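Grakard Ilex Worktop: Owner's Guide
Section 4. Oiling, first use and upkeep
Revised Mar 14, 2023

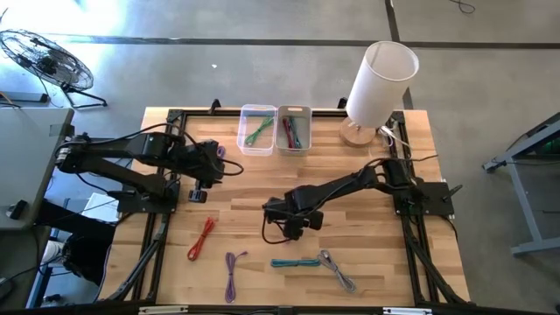 One owner wrote in after the last edition to ask why a section on rubbing oil into wood needed to be longer than the section on bolting the thing together. Fair point, and the reply went out by mail with a free cloth in it. Bolts are easy to undo. A sticky worktop takes a weekend and a scraper.

You should have finished Section 3 by now. The top should be sitting on its supports, right way up, with the fixing screws snug and the stamped side facing the floor. If you can read the word Ilex without crouching, go back to Section 3.

4.1 Before you start

You will need:

The top, fitted, bare of plastic wrap
One can of worktop oil (Himport Clear is what we ship; see 4.6 for others)
The gray abrasive pad from the parts bag, item 2165
Sandpaper, medium and fine
Four or five lint-free cloths, old cotton T-shirts being the best cloths ever made
Gloves
A metal bucket with water in it
A door or window that opens

The bucket is for the used cloths. Please don't skip ahead without reading the caution below.

CAUTION: Cloths soaked in oil can heat up on their own as they dry and catch fire. Do not ball them up. Do not put them in the kitchen trash. Drop them in the bucket of water as you finish with each one, then lay them flat outdoors, one layer thick, until they are stiff.

4.2 Let the wood settle

1. Unwrap the top completely, both faces and all four edges.
2. Leave it in the room where it will live for 36 hours. The garage next to that room does not count.
3. Keep the room below 79 degrees Fahrenheit while you wait, and keep space heaters well away.
4. Check for movement by laying a long straightedge across the planks. A sliver of light under the middle is normal. A gap you can slide a pencil through is not, and you should call us before you put any oil on it.

Note: the planks will not match. Some strips are pale, some are darker, and one of them will have a mark you can't stop looking at. We can't swap a top for color. We have tried, and the second one always has a mark too.

4.3 Sanding

The top leaves the factory sanded, so this is a light job. People overdo it.

1. Wipe the top with a barely damp cloth and let it dry. The surface will feel a little furry.
2. Sand with the grain using medium paper, one pass, light pressure. If your arm hurts you are building something else.
3. Round over the front edge with two or three strokes.
4. Change to fine paper and go over it again. Anything up to 800 grit will do, although past a certain point the oil struggles to get in and you have made yourself a very smooth problem.
5. Vacuum, then wipe with a dry cloth. Then look along the surface with a lamp held low, and vacuum again.

Do not use steel wool. Bits of it stay behind and rust into small black freckles, which turn up after the first damp summer.

4.4 The first coat

Underside first. Everyone wants to start on top. The underside needs oil as much as the top does, and if only one face is sealed the board will cup.

1. Back out the fixing screws and turn the top over. Two people, please. Lay it on battens or folded blankets.
2. Shake the can for a full minute.
3. Pour a puddle the size of a saucer in the middle and spread it with a folded cloth, working outward along the grain.
4. Do the ends of the planks last and be generous. End grain drinks.
5. Wait 20 minutes.
6. Wipe off every bit of oil that hasn't soaked in. Use a fresh cloth, then another fresh cloth.
7. Let it dry overnight, turn the top back, refit the screws and repeat steps 2 to 6 on the face and edges.

Step 6 is the one that fills our inbox. Oil left standing on the surface does not dry into a richer finish. It dries into something like the bottom of a cookie sheet. If you can see a wet shine at an angle, keep wiping.

4.5 Further coats

Two more coats on the face, one more on the underside. Leave a night between coats and rub lightly with the gray pad (item 2165) before each one. The pad looks like packing material and gets thrown out with the packing material. Spares are available from the parts desk, who will not ask what happened.

You can put light things on the top the day after the last coat. Heavy things, wet things and anything with rubber feet should wait a week. Rubber feet can leave a ring in fresh oil, and the ring will outlast whatever had the feet.

4.6 Other oils

Any oil sold for worktops will work. Once you have picked one, stay with it for all the coats. Things we've been asked about:

Olive oil: goes rancid. Your workroom will smell like a forgotten salad.
Boiled linseed oil: works, darkens a good deal, slow to dry. The caution about cloths goes double.
Floor varnish: it's your table.
Chamoun Hard Wax: a good finish, but it needs a bare top. It won't take over oil, so decide before 4.4.

4.7 Everyday care

Wipe up spills when you see them. Water alone won't hurt an oiled top in the time it takes to find a cloth. Left under a can or a plant pot over a long weekend, it will leave a dark circle.

Clean with warm water and a drop of dish soap on a wrung-out cloth. Skip bleach, scouring powder, and anything whose label shows a sparkling oven.

Use a trivet or a board under anything hot. Use a cutting board under anything sharp, or accept the cuts and call them character. Plenty of owners do, and a rub with fine paper and a dab of oil brings most of it back.

Re-oil when water stops beading and starts to spread. On a busy top that may be every few months. If you'd like a fixed date, pick September, when the windows can still be open and the heating hasn't come on yet. One thin coat is enough.

4.8 When it has gone wrong

Sticky surface: too much oil. Rub with a cloth dampened with fresh oil, which sounds wrong but softens the old layer, then wipe hard with dry cloths. If it's been sticky for more than a month, scrape, sand and go back to 4.4.

Dull patches: thirsty wood. Spot-oil them and wipe off.

Black stains near screws or metal feet: damp plus iron. Sand out, dry, re-oil, and put felt between the metal and the wood.

Cupping: usually an underside that never got its coat. Turn the top over, oil it, refit the screws a half turn loose and leave it for a fortnight. Small cups tend to relax. Large ones need a call to us, and we will ask about the underside, so have your answer ready.

Section 5 covers drilling holes for clamps and cable grommets. Let the last coat cure for the full week before starting on it.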